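Last updated: September

The Josis home arm: a tidy-up test

I have wanted a machine to clear my table since I was old enough to be told to do it myself. So when Pullerora offered a month's access to the Josis, a single arm with a two-sided gripper and a trial package called Madigan, I said yes before reading the terms. The terms, when I did read them, ran to 48 pages. Dishwashers manage with fewer.

Madigan is the part where you try the arm on simulated rooms before letting it anywhere near your crockery. You pick a room, type what you want moved and where, and put the kettle on. I typed "put the black thing away" and the Josis went off to think about it.

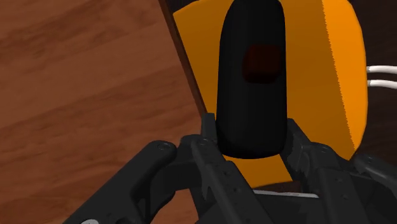
Gripping is the bit these machines now do fairly well. Over the month I set 13 chores, all of the pick-this-up, put-it-there sort, and the Josis got a decent hold on most of them. Boxy things suited it best. Round things it treated with the wariness I reserve for other people's toddlers.

Deciding is another matter. My idea of a tidy table involves knowing that the book stays out and the cup goes to the sink, and that the ornament was a present and must never be touched. The Josis knows none of this. You have to spell it out, object by object, and by the time you have done so you could have cleared the table, wiped it and sat down.

I asked Teodor Wikström, who looks after the software at Pullerora's Brernberg office, how long before it could manage an ordinary messy room unsupervised. "Define ordinary," he said, and then, after a pause, "define messy." I sent him a picture of my kitchen. He has not replied.
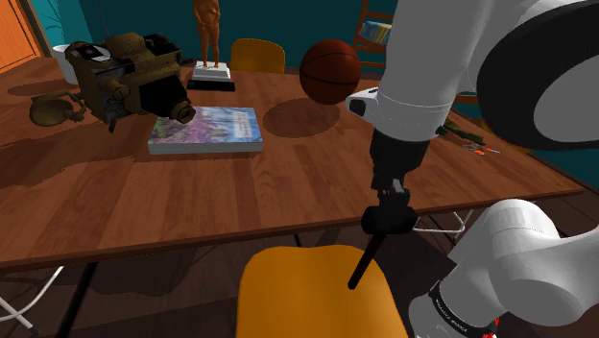

The living-room test: book, basketball, statuette and plenty of table still to play with.

Speed is the other grumble. One of my chores took six minutes, for a job I'd do on the way past with a mug in the other hand. The arm is smooth and rather nice to watch, I'll give it that - I lost a whole afternoon to it, which has to count as housework of a kind.

Then there's the price. The subscription is 1626 a year before you've bought any hardware, and for that you could have a real person in every so often who also does skirting boards.

Would I have one? On a shop floor, shifting the same part to the same tray all day, I can see it. At home, not yet. Three stars, and one of those is for the wrist.

Comments

Yanling Mao: We tried Madigan at work for bin sorting and it was fine once the bins stopped moving. Does it do stairs?

kettlewatcher: An arm on a base doing stairs. I'd pay to see that.

Dorrie P: My husband also needs it spelled out object by object and he was cheaper.

Contact us | © Household Trials | Back to top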